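Was in der Kantine wirklich auf dem Teller liegt

Seit zwei Jahren isst Rebecca Orlandini mittags wieder warm. Davor hatte sie ihr Essen von zu Hause mitgebracht, weil ihr in der Kantine des Maschinenbauers Lorka niemand sicher sagen konnte, ob in der Suppe Sellerie steckt. Sie reagiert darauf mit Atemnot.

Heute hängt neben der Ausgabe ein Ordner. Darin steht für jedes Gericht, welche der 14 kennzeichnungspflichtigen Allergene es enthält. Küchenleiter Lukian Kuzmenko hat dafür 272 Rezepte durchgesehen, von der Bratensoße bis zum Kartoffelsalat. Bei 57 davon fand er Zutaten, die vorher auf keinem Aushang standen. Meistens war es Sellerie oder Senf in Würzmischungen.

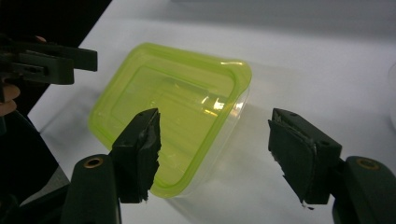
Am meisten Arbeit machen die Reste und das Vorbereitete. Was im Originalkarton liegt, lässt sich nachlesen. Sobald es umgefüllt ist, fehlt das Etikett, und durch eine klare Wand sehen Sesampaste und Erdnussmus ziemlich ähnlich aus. Eine Dose mit hellgrünem Deckel sagt für sich genommen nichts über ihren Inhalt, solange in der Küche nicht feste Farben vereinbart sind. Kuzmenko lässt deshalb jeden Behälter beschriften, mit Inhalt, Datum und Kürzel der Allergene. Das kostet am Tag rund 10 Minuten.

Schwieriger ist die Schulung. Elf Leute arbeiten in der Küche, dazu kommen Aushilfen. »Die meisten kennen Nüsse und Milch«, sagt Kuzmenko. »Bei Lupinen wird es still.« Lupinenmehl steckt in manchen Backwaren und glutenfreien Produkten.

Orlandini fragt trotzdem noch nach - vor allem, wenn ein Gericht kurzfristig getauscht wurde.

Kommentare (3)

Clémence Bodin
Bei uns gibt es auch so einen Ordner, aber der Stand ist vom Oktober. Seitdem hat der Lieferant gewechselt.

Qusai Sayegh
Was ist mit Spuren? Für meinen Sohn wäre das wichtiger als die Zutatenliste.

R. Maillard
Kreppband und Filzstift, machen wir seit Jahren so. Hält auch im Kühlhaus.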